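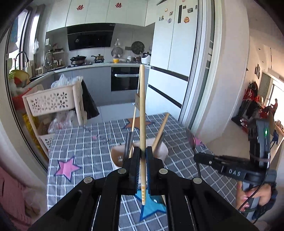
Tultis Table Utensil Cup, White

$11.37 each, or $9.52 each when you buy two or more

I put off stocking a utensil cup for years. Everybody has a mug or an old jar doing that job already, me included, and I figured I'd never sell one. Then Suryani Halim brought me a sample of the Tultis in July and left it on my kitchen table, and by the time she came back for it I'd filled it up and didn't want to hand it over!

What I like is that it's made for the table, where the bigger crocks are really made for next to the stove. You can reach across it to pass the rice and you can still see the person sitting opposite. Mine holds our chopsticks, the long-handled spoons and a couple of skewers that never had a proper home (they used to slide to the back of the drawer and jam it shut). Long chopsticks do lean over to one side when there's only a pair or two in there. Put a few more in and they stand up better. If you like everything bolt upright all the time, you want the Ronder, the one with the divider, and I have that too.

Size and care

Height: 165 mm
Width across the rim: 80 mm
Color: white only for now
Cleaning: top rack of the dishwasher, or warm water and a bottle brush
Sold empty - chopsticks and spoons are on their own pages

One thing about wooden chopsticks, and I say this to everyone who comes into the shop. Dry them all the way before they go back in, and stand them with the eating ends up. I tip mine out once a week, wipe the bottom of the cup and leave it upside down on a towel overnight.

The little sticker peels off easiest after a soak in warm water. Don't go at it with a knife, I scratched my first one that way.

Does it go with a patterned tablecloth? Yes, very much so. I've had mine on stripes, on checks and on a truly loud lemon print, and plain white gets along with all of them.

Shipping and returns

Orders in before 2 p.m. go out the same day from Ramanauskas Kitchen Goods. Dzintra Lukoševičius does the packing and she wraps each cup twice, so save the paper if you're giving it as a gift. Returns are fine for 30 days, unwashed please.

Goes well with: Isitz long chopsticks, Ronder divided crock, Tultis spoon rest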